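Shared workshop members wipe a fire extinguisher, one gripper in each hand

By Antonina Nechyporuk
Mon 3 June

The members of the Fadstead workshop are building their own robot arms, and at present they are busy with the part that comes before the arms: showing the work by hand. The household job they have chosen is wiping down a fire extinguisher with a cloth.

The project is called Corkex. It was started in February by Silvana Marinho and Nazar Semeniuk, who both rent a bench at Fadstead. Their plan is a pair of arms that can do small cleaning jobs in a shared building, and that a person with ordinary tools can repair at home.

For now a member holds the two grippers and does the job with them. Each gripper carries a white cube printed with black squares, so that the software can follow where it is in the room.
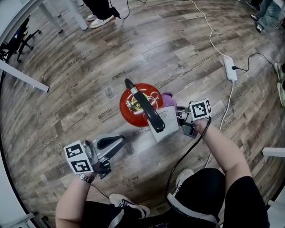
The extinguisher, the purple cloth and both grippers at Fadstead.

"People ask why we do not start with something easier, like a cup," said Ms. Marinho. "But a cup has only one shape. The extinguisher has a handle, a valve, a pin and a round body, and the cloth changes every time you touch it."

The group wants 100 recordings of this job before it goes to the next one. It has 23 that Mr. Semeniuk considers good enough to keep. Many early ones were thrown away, he said, as the wearer's sleeve was covering a marker or the cloth fell outside the view.

The most difficult place is the base, where the cloth has to go between the metal and the floor. Senyo Fiadzo, a retired bus mechanic who joined the build in its second month, has made the gripper fingers again five times. The first ones were too thick and they pushed the extinguisher instead of the cloth. 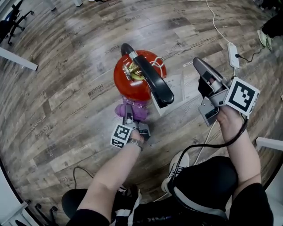 One gripper works the cloth at the base while the other is held open.

Mr. Fiadzo also changed the finger pads. He had tried a smooth rubber from a hardware store and found that a folded cloth was slipping out when he pulled sideways. He now prefers a pad with small dots, although he says it collects lint and must be brushed in the evening.

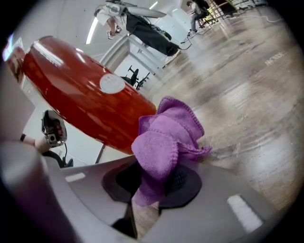 He keeps the old pads in a jam jar with the date on each, and he would like other home builders to have the drawings. The group will put them on its web page when the measurements have been checked by a second person.

The arms themselves are not finished. The first has its motors and a shoulder bracket, and the second is still in parts. Mr. Semeniuk expects that both will need roughly 10 more weekends of work. 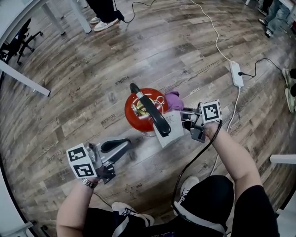 How to join the build

Corkex is open to all members of Fadstead, and no experience with electronics is necessary. New people first practise with the grippers before they record. To arrange a visit, please ask for Ruth Bedoya at the workshop desk.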